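Pretell 8 Stacking Crate, Blue
Sold by Jurnside Storage Supply

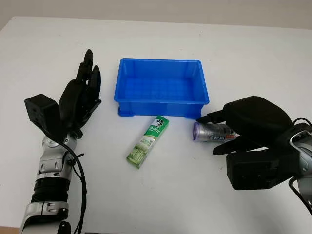 Blue crate on a white tabletop, with a green toothpaste box in front.

The Pretell 8 is a small open-top plastic crate for shelves, cabinets and countertops. It holds 8 quarts and is the smallest of the crates we stock in the Pretell line. Most of our customers buy it for bathroom supplies, pantry packets, craft materials or the odds and ends that collect in a utility room. It ships fully molded, so there is nothing to snap together.

Item number: PR-2000-B
Color: Blue
Capacity: 8 quarts
Load limit: 8 pounds per crate
Sold as: Single crate or case of 8
Care: Hand wash or top rack of dishwasher

Stacking

Crates of the same size stack when the feet sit inside the rim of the crate below. Give the top crate a light push at each corner until it seats. We recommend no more than four high on a shelf and two high on a countertop, with the heaviest crate at the bottom. The Pretell 8 does not stack on the older Karaki crates, which have a narrower rim. Customers who own Karaki crates and want to add to them should look at the Karaki replacement page while we still have stock.

Empty crates do not nest. If you need bins that nest for off-season storage, the Berlow tapered bin is a better choice. It costs a little more and loses some room at the base.

Choosing a size

Measure the inside depth of your shelf before ordering, including any lip or door hardware. Bathroom cabinets are often shallower behind the hinge than they look from the front. Dimension drawings for all sizes are on the Pretell size chart, and a printed copy goes out with every case.

For toiletries, the 8-quart size suits boxed toothpaste, soap, travel bottles, cotton swabs and similar small goods. Tall shampoo and lotion bottles will stand above the rim. They can be stored that way in a single crate, but you will not be able to stack another one on top. For bath towels or bulk paper goods, go up to a larger size.

Accessories

Flat lid, clear. Fits the Pretell 8 only. The lid rests on the rim and does not lock or seal, so it will keep out dust but not moisture or insects.

Divider, pack of 2. Slides in between the inside walls and splits the crate across its width. Dividers can be trimmed with household scissors if you want a lower partition.

Label holder, adhesive. Takes a standard index card cut in half. Wipe the crate with rubbing alcohol and let it dry before applying. The adhesive does not hold up in the dishwasher, so wash labeled crates by hand.

Cleaning and care

Wash with warm water and dish soap. Scouring pads will dull the finish. Dried toothpaste and soap residue come off after a soak of a few minutes. Do not use bleach at full strength, and do not leave the crate in direct sun for long periods. The blue will fade outdoors over a season or two, and the plastic becomes more brittle in hard frost. Keep it away from heaters and stovetops.

The crate is not intended for loose, unwrapped food. Packaged food is fine.

Ordering and shipping

Orders placed before 2 p.m. normally leave our warehouse the same working day. Single crates ship in a carton with paper fill. Cases ship in the maker's own carton, which is plain brown with the item number on one end. Pallet orders hold 74 cases and are quoted separately, including freight. Please tell us when you ask for a quote whether you have a loading dock or will need a liftgate.

Color can vary slightly between production runs. If you are matching crates you already own, order the full quantity you need at one time and mention it in the order notes so that we can pull from a single run.

Returns

Unused crates may be returned within 8 weeks of delivery for a refund of the purchase price. Cases must be complete. Accessories can be returned if the package is unopened. If a crate arrives cracked, send us a picture of the damage and the carton label and we will ship a replacement. You do not need to send the damaged one back.

Related items

Pretell 8 Stacking Crate, Gray
Pretell 16 Stacking Crate, Blue
Berlow Tapered Bin
Karaki Replacement Crate (limited stock)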